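Ticket: arm stops partway through the drawer task and won't release
Product: Jultside arm controller
Priority: high
Status: open, waiting on reply

Hi Elsa, it's me again with the kitchen counter setup! I know you asked for a short version, but this one has been making me nuts since lunch, so you're getting the long one. Short summary: the arm goes for the drawer organizer, faults with code 1371 (grip force limit), and then holds its position until I kill power to the whole thing. It won't take a release command and it won't home. 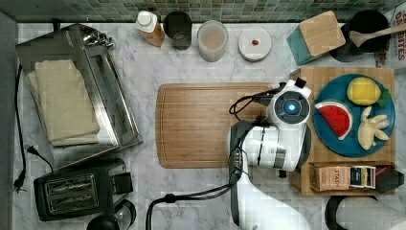
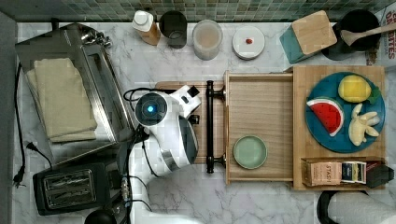 Same counter, two more angles:
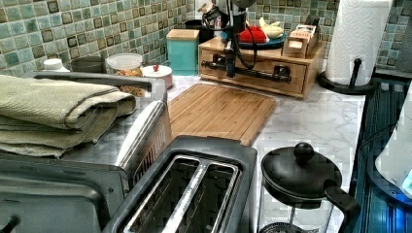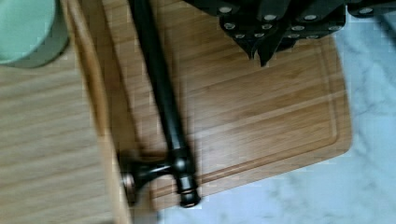 So the task is the one we've been calling Lelen in our notes. Reach for the drawer, pull it, let go, back off. It ran fine all through November on the old firmware. I updated the controller in December and got a couple of good days out of it, and then this started. It doesn't fault on every run, either. I'd say it's worse in the afternoon, but I haven't kept good enough notes to swear to that.

What I get in the log, typed out by hand because copy and paste from the console window is still broken (separate ticket, I know, I know):

14:02 task start
14:02 approach ok
14:03 grip close, target reached
14:03 pull start
14:03 WARN grip force rising
14:03 FAULT 1371, motion halted
14:04 release command sent, no response
14:06 release command sent, no response
14:09 power cut at the wall

The part that worries me is the release. I can live with a fault, I can go over and reset a fault, but if it has hold of something and ignores me, that's a safety problem as far as I'm concerned. I had my hand maybe a foot away from it the second time it happened, and I didn't love that. I'm keeping everybody back from the counter while it's powered until we figure this out.

Things I've tried so far:

Restarted the controller. Fixed it for one run, then the same fault.

Reseated the cable at the gripper end and the one at the base. No change. The cable loops do swing around a lot when the arm turns, so I wondered if one was tugging at the connector, and I taped it for a few runs. It faulted with the tape on too, so I took the tape back off.

Dropped the pull speed from 900 to 500 in the task settings. This helped! It got through more runs before faulting, but it did still fault, and when it did the release was just as dead as before.

Swapped in the spare gripper board from Arnola. Same code.

Opened and closed the drawer by hand with the power off. It slides fine, no sticking that I could feel.

Ran the arm through the same path with nothing to grab. No faults at all, and release worked every time I asked. So to me it looks like it only goes bad when there's load on the fingers.

I also called Wouters, who sold us the arm, and they told me 1371 is "usually mechanical" and to send the gripper back. I really don't want to ship it anywhere if this is the update, especially when the spare board does the same thing.

Questions for you:

1. Did the December update change what happens after a force fault? On the old version the fingers would relax by themselves after a few seconds. Now they stay clamped.

2. Can I roll back without losing my saved positions? It took me forever to teach those and I'd cry.

3. Is there any way to get a release that doesn't go through the task program? A button would be great, even an ugly one.

I've saved the full log folder and can upload it whenever you send me a link, the last one expired on me. I'm at the bench until 6 most evenings, so call if that's easier than typing.

Update, 16:40: tried it again with the force limit turned down 2 steps. It faulted earlier in the pull, and still no release. I've put the limit back where it was and left the arm unplugged.

Update, 17:15: Elsa Ikonen replied by phone. She wants the controller log with debug turned on before I roll anything back, and she says not to run the drawer task until she's read it. Debug is on now, and I'll do one run with nothing in the fingers in the morning and attach the log to this ticket.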